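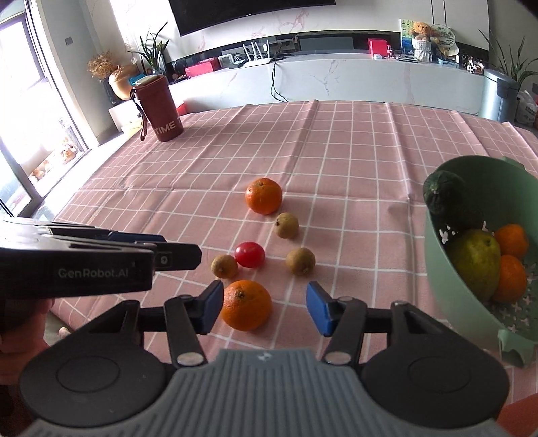
Abb. 3: Handgeführte Aufnahme aus Sicht eines Greifers. Der zweite Greifer ragt von links ins Bild, Obst und Gemüse liegen teils auf der Decke, teils im Korb.

4.2 Relative Lage der beiden Greifer

Die Steuerung in Sterton benötigt für jeden Zeitschritt die Lage beider Greifer in einem gemeinsamen Bezugssystem. Die visuell-inertiale Odometrie liefert zunächst zwei unabhängige Trajektorien, deren Ursprünge sich um eine unbekannte starre Transformation unterscheiden. Wir schätzen diese Transformation aus Merkmalen, die in beiden Ansichten vorkommen. Auf dem Tischtuch ist die Zuordnung mehrdeutig, weil sich das Gittermuster periodisch wiederholt; Korrespondenzen auf der Decke gehen deshalb nur mit vermindertem Gewicht in die Optimierung ein. Ist der jeweils andere Greifer sichtbar, wird sein Umriss als zusätzliche Nebenbedingung verwendet (Abb. 3, links im Bild).

Das Verfahren von Kanley setzt voraus, dass die Fingerpads dauerhaft im Blickfeld liegen. Wir übernehmen diese Annahme und bestimmen die Öffnungsweite aus dem Abstand der blauen Flächen. Verdeckt ein Pad ein Objekt, wie im folgenden Bild eine der Orangen im Korb, so wird die Objektmaske aus den Nachbarbildern propagiert.

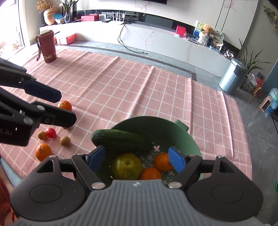

4.3 Segmentierung der Episoden

Eine Episode wird an den Umkehrpunkten der Öffnungsweite geteilt. Segmente mit weniger als 140 Bildern werden dem vorangehenden zugeschlagen. Die Grenzen haben Arsalan Minhas und Zarmeena Kazmi unabhängig voneinander geprüft; bei Abweichungen galt die frühere Grenze.

Schwierig sind Abschnitte, in denen zwischen den Pads kein Objekt liegt. Im nächsten Bild ist dort nur die Decke zu sehen, während sich die Schale mit den Früchten hinter dem rechten Finger befindet. Aus dem Einzelbild lässt sich nicht entscheiden, ob eine Annäherung oder ein Rückzug vorliegt. Der Planer Vatley erhält solche Abschnitte daher ohne Aktionslabel – allein die Trajektorie bleibt erhalten.
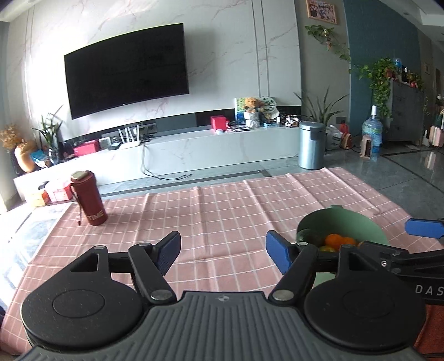 4.4 Einschränkungen

Starke Überbelichtung am Bildrand verringert die Zahl stabiler Merkmale im Hintergrund. Eine Belichtungskorrektur vor der Merkmalsextraktion wurde nicht untersucht.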